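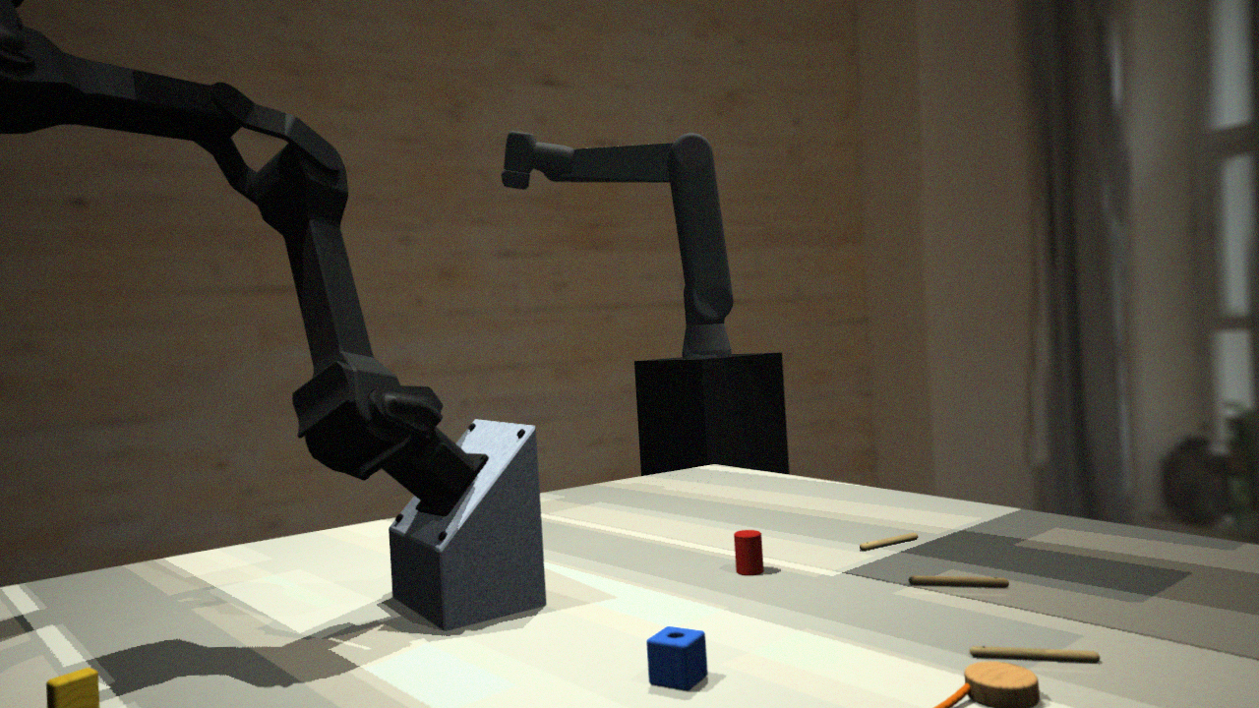
3. Building the simulated bench

I'll be upfront that the simulator came second for us. The plan in June was to get the arm bolted down in the shared workshop at Etdale and start teaching it to sort loose parts, and we only went looking for a virtual copy when the third set of gears in a row came off the printer with a stripped tooth. Kohei Uchida had already drawn every part of the arm for printing (we call the arm Kudo, and by now so does everyone else in the building), so most of the geometry was sitting on his laptop. Getting it to load was one long evening. Getting it to move like the real thing took nearly 12 weeks!

The mount gave us the most grief. We had the base flat at first, like most hobby arms, and the shoulder ran out of travel just when the gripper got close to its own feet. Tilting the mounting face fixed that on the real bench, so the wedge went into the model too, bolts and all. Then every joint angle we had saved was wrong, of course, and I spent a good while chasing a sign error that was mine.

Figure 1 is a render from Brikuvine, our bench model, with Kudo on its wedge in front and a second arm on a pedestal behind the far corner of the table. I like having the simple shapes out in plain colors: you can tell the red cylinder from the blue cube at a glance, even on a small screen, and the thin sticks give us something much meaner to practice on. Thin things are hard. A grasp that is off by the width of a pencil line still gets you the cube, but with a stick you close on nothing, or you pinch one end and the whole thing swings.

The patchy tabletop is on purpose. Our first version was one even gray, and the vision code did beautifully on it and then fell apart on the workshop bench, which has years of tape, paint and glue on it. So we went for angular patches in pale tones with a darker section at one side, and we kept proper shadows in. I'd have skipped the wood wall and the curtain, but Kohei argued for a busy background and he was right (he will enjoy reading that).

For the runs in Section 4 we used 47 starting layouts, each tried 2 times with different lighting. Physics settings stayed the same all the way through. Friction was set by hand, by tipping a board with a part on it until the part slid and then fiddling with the number until the virtual one let go at the same tilt. It's crude, and anybody with a proper force gauge should do better. The motor model, Drandine, is cruder still and leaves out gear slop completely, so fast reversals look cleaner in the simulator than they have any right to. We come back to that in Section 5.

Figure 1. Rendered view of the Brikuvine bench, with the near arm on its wedge mount and loose shapes and sticks on the table.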